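一月の日記　漬物と編み物と、二千四段目の話

朝六時、台所の床が冷たすぎて、靴下を重ねばきしてもまだ冷たい。やかんを火にかけて、湯が沸くまでの間ずっと足踏みをしていた。隣の部屋で寝ていた母に「地震かと思った」と言われた。すみません。

年が明けてから日記をさぼっていたので、今日はまとめて書く。といっても大した事件はなくて、ほとんどが編み物の話になると思う。興味のない人は飛ばしてください(誰に言っているんだろう、わたしは)。

去年の秋から編んでいる毛布が、ようやく終わりに近づいている。細い糸で、棒針で、ひたすらガーター編み。表も裏もない、ただ表目を編んで返して、また表目を編むだけの、いちばん簡単な編み方だ。簡単なのに進まない。図案を書いてくれたのはモーヴェン・テナントさんというスコットランドの編み物作家で、冊子の最後のページに「完成まで2,004段」とさらっと書いてある。2,004段。最初に見たときは印刷の間違いだと思って、英語の得意ないとこに訳してもらった。間違いではなかった。

なんで2,000でやめておかないのか、そこがずっと気になっている。最後の四段だけ縁の色を変えるから、らしいのだけれど、こっちは千段を過ぎたあたりで気持ちが折れかけているわけで、その四段がものすごく遠い。でも色見本を見るとたしかにその四段がいいのだ。くやしい。

糸はグリムサイドという毛糸屋の「メンガル」。羊毛百パーセントで、最初に触ったときは正直ちくちくして失敗したかと思った。ところが一度水を通してやると、ふわっとふくらんで別の糸みたいになる。試し編みの四角を洗って、タオルに挟んで踏んで、ストーブから離れたところで平らに干したら、翌朝もう手放したくなくなっていた。色は「雨の前の畑」という名前の茶色がかった灰色と、縁に使う濃い芥子色。父は灰色のほうを見て「雑巾の色だな」と言った。父には貸さない。

お昼は白菜漬けと、正月に残った餅を焼いて食べた。餅、まだある。毎年、これでもう最後と思って袋を開けるのに、冷凍庫の奥から別の袋が出てくる。今日はしょうゆと海苔、昨日はきなこ、おとといはチーズをのせてトースターに入れたら流れ出して大変なことになった。網にこびりついたチーズをこそげるのに、餅を食べる時間の三倍かかった。

白菜のほうは今年いちばんの出来かもしれない。塩を少し控えて、柚子の皮を多めに入れて、昆布を細く切って挟んだ。重石は去年まで辞書を使っていたのだが(ビニールでくるんで)、今年は母がちゃんとした漬物石を物置から発掘してきた。祖母が使っていた石で、持ち上げるたびに腰が心配になる。やっぱり重さが違うと水の上がりも早くて、二日目の朝にはもうひたひたになっていた。辞書、いままで無理をさせてごめん。

午後は編み物の続きをするつもりで、その前に毛糸の引き出しを片づけはじめたのがいけなかった。片づけというのは、やり始めるとどうして昔のものを読みふけってしまうのだろう。出てきたのは、十年くらい前に編みかけてやめた片方だけの手袋、どの作品の余りかわからない水色の糸、それから編み針の号数を書いた紙切れ。自分の字なのに七なのか一なのか読めない。手袋は指が四本まで編んであって、親指だけない。なぜそこでやめたのか、当時の自分に聞いてみたい。たぶん親指が面倒だったのだと思う。今も面倒だもの。
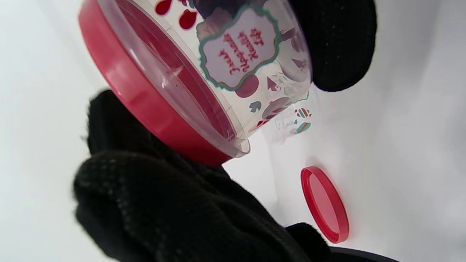

ほどくかどうか、しばらく迷った。ほどけば糸はまた使える。でも、この四本の指を編んだころは仕事帰りの電車で編んでいて、終点で起こされたこともあったし、隣に座った知らないおばあさんに「減らし目はもう一段先よ」と教えてもらったこともあった。そういうのを思い出してしまうと、なかなか糸端を引っぱれない。結局、水色の糸と一緒に引き出しへ戻した。片づいていない。

そのあと気を取り直して、毛布の段数を記録しているノートをつけた。段数計というものも持っているのだけれど、わたしは回すのを忘れるので信用していない。ノートに正の字を書いて、50段ごとに小さな印をつける方式にしている。これだと編んだ日の気分までなんとなくわかっておもしろい。字がのびのびしている日は調子がよくて、豆粒みたいに小さい日は、だいたい肩がこっている。十一月のある一日なんて、2段しか進んでいないのに、横に「もうねる」とだけ大きく書いてあった。よほど眠かったらしい。

今日は20段編んだ。残りを引き算して、冬のうちに終わるかどうかを考えて、考えるのをやめて、みかんを食べた。毛布というのは、仕上がるころには暖かくなっているものだと編み物仲間はみんな言う。だとしても次の冬には使える。そう思えるようになったのは、少し大人になったということかもしれない。(でも本当は二月に使いたい!)

編みながら、ラジオで古い港町の話を聞いていた。カンデンという小さな町で、冬になると漁に出られない人たちが集まって、網の繕いと編み物を一緒にやっていたのだという。どちらも糸と結び目の仕事だから、手の動きがだんだん似てくるのだそうだ。網を直す人の編んだセーターは目がきつくて風を通さない、と話していて、思わず自分の毛布を裏返して目を見てしまった。わたしの目は、機嫌によって違う。きつい段とゆるい段が縞になっていて、光にすかすとよくわかる。怒っていた段はどれだろうと探したが、わからなかった。

母が横から「洗えばそろうわよ」と言う。母は編み物をしないのに、編み物についてはいつも断言する。そしてだいたい合っている。

夕方、近所のセカスまで牛乳を買いに行った。セカスは文房具と食料品が同じ棚に並んでいる不思議な店で、牛乳を買いに行ったはずなのに、気がつくと方眼ノートを持ってレジにいる。今日もそうだった。新しい方眼ノートは、次に編むもののためにとっておく。まだ毛布も終わっていないのに次の話をするのは早いのだが、これがまた楽しいのだ。次は靴下がいい。小さくて、すぐ終わって、持ち運べるもの。それにこの冬は足元がとにかく冷えるから、いま必要なのは毛布より靴下のほうだったような気もしている。順番を間違えた。

帰り道は風が強くて、耳がちぎれるかと思った。川沿いの道を避けて商店街のほうを回ったら、魚屋さんが店先でブリのあらを袋に詰めていて、つい買ってしまった。大根はうちにある。これで明日の献立が決まった。

夜は、そのブリ大根を明日にするか今夜にするかで母と話し合いになり、下ごしらえだけ先にしておくことになった。あらに塩をふってしばらく置いて、熱湯をかけて、水で血合いを洗う。これをするとしないとでは仕上がりが全然違う。冷たい水に手を入れていたら指先の感覚がなくなって、そのあと編み針を持っても糸がうまくかからなかった。編み物をする人は冬の水仕事のあと、どうしているのだろう。わたしは湯のみを両手で包んで、しばらくぼうっとしていた。生姜湯がおいしかった。

大根は皮を厚めにむいて、皮のほうは細切りにしてきんぴらにした。ごま油と唐辛子、最後に少しだけ白菜の漬け汁をたらすのが今年の発見。父が二度おかわりをした。雑巾の色と言った人にしては、きんぴらの色には文句がないらしい。

寝る前にもう少しだけ、と思って毛布を膝にのせたら、編んでいる途中のものが膝かけになって、ぬくぬくとあたたかい。このところ、これがいちばんの楽しみになっている。まだ完成していないのに、もう使っている。針が刺さらないように気をつけながら、結局一段も編まずに三十分ほど座っていた。

明日やること。ブリ大根を煮る。モーヴェンさんの冊子の、縁の色替えのところをもう一度読む。芥子色の糸を玉に巻いておく。漬物石の下の白菜をひと株出して、上下を入れ替える。いとこに靴下の本を返す(借りたのは去年の春だ)。

あと、湯たんぽのふたのゴムを買うこと。昨日の夜、布団の中で少しもれた。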